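Jekevis Helness Serial Recorder
TV recorder for daily and weekly dramas
Home > Recorders > Desktop towers > Helness

Availability: built to order
Condition: refurbished desktop tower, new drives
Warranty: 2 years

Overview

The Helness is a television recorder for people who follow long-running shows. It records soaps, hospital dramas, police serials and anything else that comes back week after week, and it keeps the episodes in the order they were meant to be watched. You connect it to an antenna or a cable feed, pick your shows, and it records them from then on without being told again.

Most set-top recorders treat a show as a list of airings. If an episode moves to a different night for a football game, or two are shown back to back, the list gets messy and you can end up watching Thursday's cliffhanger before you have seen how anyone got there. The Helness files by episode number first and air time second. When the guide has no episode number, the recorder uses the program description and the order of broadcast, and puts a small mark next to the title so you know it was placed that way. You can drag it somewhere else if you disagree.

The recorder is supplied as a full-size desktop tower. It doesn't need to sit under the TV. Most buyers put it in a closet or a home office and watch over the home network with the Jekevis player app.
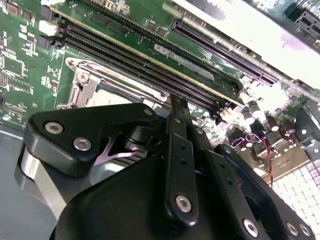
Recording is handled by a tuner card with four tuners, so four channels can be recorded at the same time. Watching a finished episode does not use a tuner. If a fifth show is due at the same hour, the Helness looks for a repeat later in the week and takes that one, and if there isn't a repeat it asks which show you want to give up. You can set this ahead of time by putting your shows in order of importance. The tuner card plugs into a standard slot on the main board, a green computer board of the kind shown, and it can be replaced without changing anything else in the tower. Cards from the older Jekevis recorders also fit, but they have only two tuners.

Late starts and overruns

Live events push the evening schedule back all the time. The Helness checks the guide again shortly before each recording and keeps the tuner open after the listed end time. The extra time is set per show. We suggest a short margin for daytime soaps, which are rarely moved, and a longer one for anything that follows live sports or an awards show.

The margin is recorded but hidden. The player stops at the listed end, and if the episode is cut short you press Continue to carry on into the extra minutes. Once you mark an episode as watched, the margin is thrown away to save space.

Spoiler settings

Program guides give a lot away. A line such as "the wedding guests are shocked by a confession" is enough to spoil a week of episodes for someone who is behind. With spoiler settings turned on, the Helness hides descriptions and preview pictures for any episode you haven't seen yet. It also hides cast lists, so you won't find out from the guide that a character who left last season is back.

Each person in the house can have a profile, up to eight in all. Every profile has its own place in every show. If one of you is up to date and another is still catching up from December, the recorder shows each of you only what you have reached. An episode is not offered for deletion until all the profiles following that show have watched it, or until you overrule it in the storage menu.

"Next time" trailers at the end of an episode can be skipped too. The recorder looks for the closing credits and stops there. It works well on shows with a fixed credit sequence and less well on shows that run the credits in a small window over the trailer. You can turn it off for any show where it stops too early.

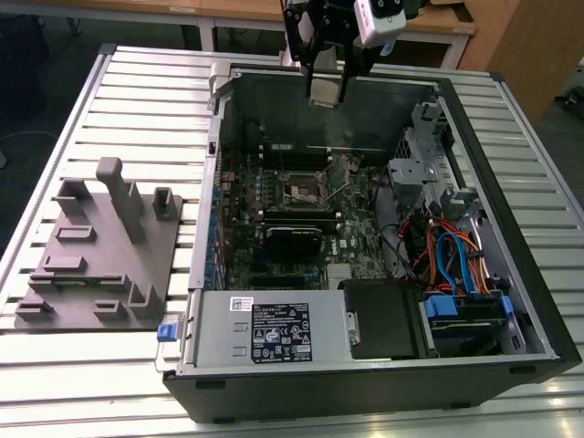
Omnibus editions are handled separately. Some broadcasters run the week's episodes together on the weekend, with the opening titles and recaps taken out. The Helness can record the omnibus as one long program or use it only to fill gaps. In gap-filling mode it records the omnibus if a weekday episode was missed, and leaves it alone if you already have the full week.

Repeats

Repeats are matched against what you already have. If the first copy was broken up by a bad signal, the repeat replaces it and your place in the episode is kept. If the first copy is fine, the repeat is skipped. Signed and audio-described airings are treated as different versions, and you choose for each profile which version you prefer.

Search

Where a broadcast carries captions, the recorder saves them with the episode and you can search the words. Type a character's name and you get every saved episode in which somebody says it, with the time it is said. This is useful for anyone who writes recaps, runs a fan page or wants to settle an argument about who knew what and when. Results respect the spoiler settings of the profile you are using.

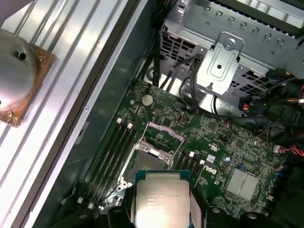

Building the search index is the heaviest job the recorder does, and it is done overnight when the tuners are quiet. A new evening's recordings are normally searchable by the next morning. Playback is not affected if you stay up late, as the index work pauses whenever someone is watching. It relies on a workstation-class processor, in the same family as the Intel Xeon seen here next to its open socket on a Dell board, so the recorder does not depend on an outside service to do the searching. Captions, viewing history and show lists all stay on the tower.

If you are moving from an older Jekevis recorder, the index for your old episodes is built in the background over the first several nights. Older recordings made without captions can be kept and played, but they can't be searched by dialogue.

Storage

The tower has room for more than one drive. You choose the drive size when you order, and a second drive can be added later. When space runs low, the Helness sends a notice to the player app and lists the watched episodes it would remove first. It won't remove anything you have marked Keep. We suggest using Keep for weddings, exits, anniversary specials and other episodes you might want again, and leaving the rest alone.

Episodes can be copied to an external drive if the broadcaster allows it. Some cable channels don't, and those recordings play only from the tower.

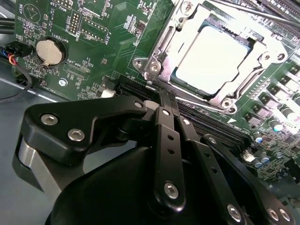

Photo: Higuchi

What's in the box

Helness recorder tower
Power cord
Network cable
Antenna lead
Hirnico remote control with batteries
Quick start sheet

The Hirnico remote works with the player app on supported televisions. It has a dedicated button for the next unwatched episode and another that goes back a few seconds, for lines you didn't catch. A TV, monitor or antenna is not included.

Connections and requirements

Antenna or unencrypted cable input
Wired network connection for the tower
Wi-Fi or wired network for the devices you watch on
Internet connection for the program guide

The guide subscription is included for the length of the warranty. After that you can renew it or enter recording times by hand. Existing recordings keep playing either way.

Setting up

Connect the antenna lead, the network cable and the power cord, then switch on. Open the player app on a TV, phone or tablet in the same house and it will find the recorder. The channel scan starts by itself. When it finishes, search for your shows by title and press Follow on each one. The app asks whether you are up to date or want to begin with the next new storyline it can identify from the guide.

Leave the tower on. It uses less power between recordings but it can't wake up to record if it has been switched off at the wall.

Known limits

The Helness does not record from streaming services. If a soap releases its episodes online before they air, the recorder will have them only at broadcast time.

Shows that change their title for a special week may need to be followed separately. Regional versions of the same channel can appear twice in the guide after a scan, and one of them can be hidden under Settings, Channels.

Ordering and returns

Each recorder is built after the order is placed. You will get a message when it ships. Drive size and tuner type can be changed until the build begins. Returns are accepted on unused and lightly used recorders, provided the remote and cables come back with the tower. Please clear your recordings first, using Settings, Reset, Remove everything.

Related products

Second drive for Helness
Replacement four-tuner card
Hirnico remote control
Long antenna lead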